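Gemüseauslage mit Attrappen einrichten
Sprechnotizen zum Vortrag von Zhiqiang Tang, Ladenbauforum Eston, August

Dauer mit Fragen knapp eine Stunde. Folien laufen von Hand weiter. Handzettel liegen vorne, erst am Ende darauf hinweisen.

Folie 1: Einstieg

Begrüßung, kurz zur Person: seit vielen Jahren Ladenbau bei Follness, davor Marktleitung im Lebensmitteleinzelhandel. Vortrag behandelt nur die Obst- und Gemüseauslage im Musterraum. Kühlmöbel und Kasse sind Thema des nächsten Vortrags.

Frage ans Publikum: Wer arbeitet mit echter Ware im Musterraum, wer mit Attrappen? Handzeichen abwarten.

Eigene Erfahrung: Im ersten Musterraum lag echte Ware. Nach einer Woche wurden die Gurken weich, nach zwei Wochen war die Hälfte ausgetauscht. Für eine Vorführung am selben Tag ist echte Ware weiterhin die bessere Wahl. Für alles, was länger als ein paar Tage steht, nehmen wir Attrappen.

Folie 2: Das Möbel

Wir reden über die gestufte Auslage, Modell Konel. Wichtig für die Planung:
– Die Fächer sind schräg. Ware rutscht nach vorne, also braucht jede Stufe eine Kante.
– Helles Holz wirkt freundlich, zeigt aber Flecken. Schwarze Kanten vorne sind an der Griffseite unempfindlicher.
– Geschlitzte Frontpaneele lockern die lange Fläche auf. In den Schlitzen sammelt sich Staub, das muss in den Reinigungsplan.
– Tiefe der Fächer vor der Bestellung messen. Bohnen und Gurken sind lang, sie sollen nicht quer geknickt liegen.

Hinweis zur Aufstellung: Die Auslage an die Laufrichtung anpassen. Wer vom Eingang kommt, soll mehrere Fächer auf einmal sehen. Zwischen Möbel und Wand muss man zum Putzen noch durchkommen.

Folie 3: Sortierung nach Farbe

Grundregel: Farben abwechseln, ähnliche Grüntöne nicht direkt nebeneinander. Wenn man grünes Gemüse trotzdem in benachbarte Fächer legen muss, über die Form trennen. Glatte Gurken und stark gerippte Bittermelonen verwechselt auch von weitem kaum jemand.

Rot gehört in die Mitte. Tomaten ziehen den Blick an. Am Ende der Auslage verpufft das, ganz vorne überdecken sie den Rest.

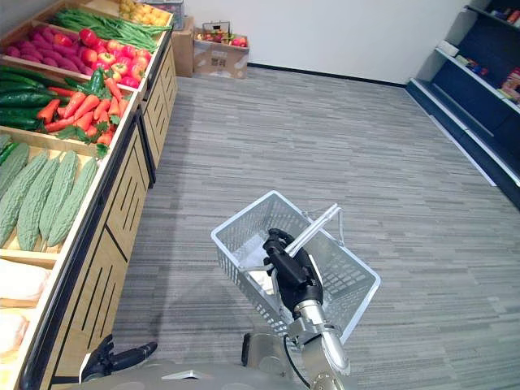 Folie 3: Bestückte Stufenauslage, Tomaten zwischen Bohnen und Gurken.

Dazu sagen: Orange neben Dunkelgrün funktioniert, siehe Möhren und Gurken. Das Möhrengrün hängt über die Holzkante und bricht die gerade Linie. Wir lassen das so, obwohl einige Kunden im Musterraum anfangen, es zurückzustecken. Bei echter Ware würde man das Grün je nach Markt ohnehin anders handhaben, darauf nur kurz eingehen.

Zwei Sorten in einem Fach: geht, wenn beide klar getrennt liegen. Das rotviolette Gemüse links und die Tomaten rechts daneben halten optisch zusammen, weil der Farbton verwandt ist, die Formen sind aber verschieden. Nicht mischen, sonst sieht das Fach nach Resten aus.

Eventuelle Zwischenfrage: Warum keine Preisschilder? Antwort: Beschilderung kommt auf Folie 7, vorher lenkt sie vom Thema ab.

Folie 4: Schütten oder legen

Zwei Arten, ein Fach zu füllen. Bitte langsam sprechen, hier schreiben die meisten mit.

Legen: Gurken, Bittermelonen. Stück neben Stück, gleiche Richtung, Enden zur Vorderkante. Dauert länger, hält aber auch besser.

Schütten: Tomaten, Kartoffeln, Zitronen. Erst eine Unterlage aus Karton oder Schaumstoff ins Fach, darauf die Ware. Damit spart man Menge. In Eston haben wir auf diese Weise 114 Stück weniger gebraucht als geplant. Anschließend mit der flachen Hand nachdrücken, bis nichts mehr rollt.

Bohnen sind ein Sonderfall. Als Bündel der Länge nach einlegen, dann oben etwas auflockern. Ein paar Bohnen dürfen über den Rand stehen. Völlig glatt gekämmt sehen sie wie Kabel aus.

Folie 5: Details bei runder Ware

Bei Tomaten auf die Kelche achten. Es gibt Ausführungen mit und ohne. Alle mit Kelch nach oben wirkt künstlich, alle ohne ebenfalls. Einige wenige mit sichtbarem Kelch in der Masse reichen aus. Auch den Rotton mischen, sofern der Lieferant zwei Töne hat. 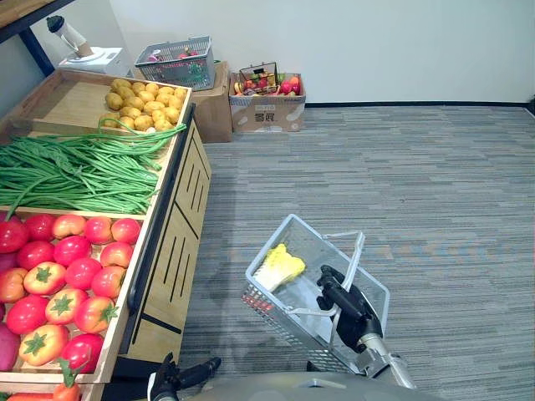

Folie 5: Tomatenfach von vorn, dahinter Bohnen und gelbe Ware.

Dazu sagen: Die Sterne liegen im unteren Teil des Haufens und ungleich verteilt. Die orangeroten Tomaten fallen zwischen den kräftig roten auf, auch ohne große Menge.

Auf die Bohnen zurückkommen: Einige biegen sich über die obere Kante nach hinten. Auf Entfernung verbindet das die beiden Fächer. Wer strenge Fachgrenzen will, muss sie kürzer binden.

Umgebung nicht vergessen. Ein grauer Einkaufskorb mit etwas Inhalt gehört in jeden Musterraum, die Besucher nehmen ihn gern in die Hand. Kartons sollten bei der Abnahme weggeräumt sein, während der Einrichtung sind sie als Ablage praktisch. Küchengeräte in Sichtweite, zum Beispiel ein Mixer, passen zum Gemüse und können im Regal nebenan stehen.

Folie 6: Qualität der Attrappen

Hier das Muster aus der Tasche holen und durch die Reihen geben. Kommt vor der Pause zurück zum Pult.

Worauf wir beim Einkauf achten:
– Oberfläche. Möhren brauchen feine Querrillen und kleine Unebenheiten. Glatte Kegel erkennt man sofort.
– Glanz. Ein leichter Glanz ist in Ordnung, unter Strahlern wird er aber schnell zu viel. Immer unter der späteren Beleuchtung prüfen, nie nur am Fenster.
– Form. Leicht gekrümmte Stücke lassen sich natürlicher stapeln. Kommt alles aus einer Gussform, beim Einlegen drehen.
– Farbe. Möhren dürfen kräftig orange sein, in Richtung Rot. Blasse Ware verliert auf hellem Holz.
– Gewicht. Sehr leichte Attrappen verrutschen bei jeder Berührung.

Möhren legen wir kreuz und quer, die dicken Enden nicht alle auf derselben Seite. Eine Möhre schräg obenauf gibt dem Haufen eine Richtung, die übrigen ordnen sich darunter. Wer sie parallel legt, bekommt eher den Eindruck von Bundware.
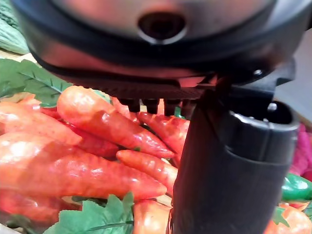 Folie 7: Beschilderung

Kurz halten, höchstens drei Minuten.

Schilder an die Vorderkante, nie in die Ware stecken. Die Löcher bleiben bei Attrappen für immer. Bei doppelt belegten Fächern das Schild mittig teilen oder zwei schmale Schilder verwenden. Schriftgröße aus normalem Abstand testen, auch von jemandem mit Lesebrille.

Bei weniger bekanntem Gemüse den Namen immer ausschreiben. Bittermelone wird in unseren Vorführungen regelmäßig für eine Gurkensorte gehalten.

Folie 8: Kosten und Pflege

Die Erstbestückung der Auslage in Eston kostete 1.793 Euro, Möbel nicht eingerechnet. Geliefert hat Weerakoon. Die Lieferzeit war länger als angegeben, also früh bestellen.

Pflege: einmal pro Woche mit einem trockenen Mikrofasertuch, dafür reichen rund 10 Minuten. Blattgrün nur ausschütteln, nicht wischen. Kein Glasreiniger, der macht die Farbe stumpf. Bohnen und Möhrengrün halten am kürzesten, davon Ersatz auf Lager legen.

Nach jeder Führung Fächer kontrollieren. Häufig liegt eine Tomate bei den Möhren oder eine Möhre im falschen Fach. Ein Foto vom Sollzustand innen an der Lagertür hilft den Kollegen, die nicht beim Einrichten dabei waren.

Folie 9: Fragen

Handzettel erwähnen. Muster einsammeln.

Falls nach Brot gefragt wird: Backwaren stehen bei uns nur im untersten oder vordersten Fach und werden getrennt bestellt. Zu Fisch und Fleisch keine Auskunft, an die Kollegen von der Kühlung verweisen.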